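Drestell Opens Packing and Sorting Room for Small Household Goods in Pillen

PILLEN, Jun 20, 2024 – Drestell, the service that collects, sorts and repacks used household and office goods, announced today the opening of its new sorting room in Pillen. The room is intended for small things which people want to pass on but do not have time to put in order: desk items, toys, craft tools, and the many boxes that products were sold in.

With the new room Drestell will accept mixed boxes from the public. Until now the company took only goods that were already separated by the sender. Customers may bring up to 2 mixed boxes in one visit, and no appointment is necessary. In the trial period, which began in December, the company received 1683 boxes from households and 857 from offices and schools.

"Most families have one drawer or one shelf where everything comes together," said Şükran Akbulut, director of Drestell. "They feel a little ashamed of it, and so they keep it closed for years. We wish to tell them that they can bring it to us as it is." 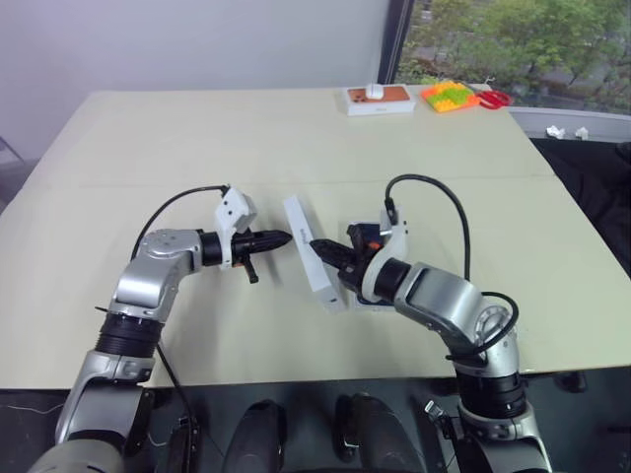
Sorting at Drestell is done on wide tables with a pale surface, and each table receives the contents of one box at a time. Goods are first placed with free space between them, so that the small ones do not disappear under the large ones. On one such table a long white box stands on its edge in the middle, while a pile of green, yellow and orange building blocks lies at the far side with a pair of red-handled scissors next to it. Blocks go to the toy shelves, and scissors go to the craft shelves after the blades are checked. Boxes in good condition are kept and used again for packing.

The method of sorting was prepared by Oi-ling Huang, who is responsible for the daily work of the room. According to Ms. Huang, the most difficult decision is what belongs together. "A set of blocks has more value for a child when it stays a set," she said. "We therefore write on the label which things arrived in the same box."

Sorted goods are offered in the Stisora shop, in the same building, at fixed prices. Goods that are not sold within 70 days are given to local schools.

Press contact: Nesrin Dönmez, Drestell, Pillen. Visits for journalists can be arranged on request.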